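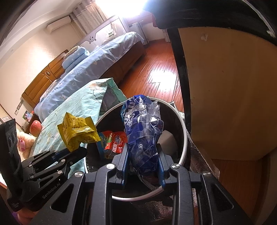
Plomwood Round Bin, black: long-term review

The Plomwood is an open-top waste bin for offices, bedrooms and other dry rooms. It has no lid, no pedal and no inner bucket. I bought two from the Dradstead store in March, one for a desk and one for a workroom where most of the trash is snack wrappers and packaging film. Both have been in daily use.

Construction

The body is a single molded piece. The wall tapers toward the base, so two bins will nest for storage, and they come apart without much force. The floor is flat, with a shallow raised ring underneath. There are no ribs or seams on the inside, and a damp cloth reaches the bottom in one pass.

The rim is a separate ring that presses over the top edge and holds the bag. To fit a bag, pull the ring off, fold the bag over the wall by a few inches, and press the ring down at opposite points until it seats. On the first bin it seats evenly. On the second there is a slight gap on one side, which has not let a bag slip so far but can be felt with a finger.

Film and wrappers

Light plastic is a harder test for a small bin than paper. Crumpled film springs back open, fills space it does not need, and catches on anything with an edge. The opening here is the full width of the body, so a chip bag or a long wrapper goes in without folding. The ring has a rounded inner lip and film does not snag on it. Static is more of a problem. Thin clear film clings to the upper wall when no bag is fitted and has to be pushed down by hand. With a bag in place the effect is smaller.

Capacity is adequate for one person. With loose wrappers only, I empty the desk bin every 2 days. Flattening the wrappers first extends that noticeably.

Stability

An empty bin weighs very little and moves if kicked. On carpet this does not matter. On a hard floor it slides before it tips, and I have had no spills. Four stick-on felt pads made it quieter and no more stable.

Compared with the Clindent

The Clindent desk bin costs slightly more and has a swing lid. The lid hides the contents, but light wrappers often sit on the flap and have to be poked through. For food scraps I would take the Clindent. For dry packaging the open Plomwood is faster to use and easier to clean.

Faults

Dust shows on the dark exterior.
The ring fit varies between units; check it before throwing away the receipt.
Bags are not included, and the packaging does not state a bag size.

Rating: 4 out of 5. The ring fit cost it a point.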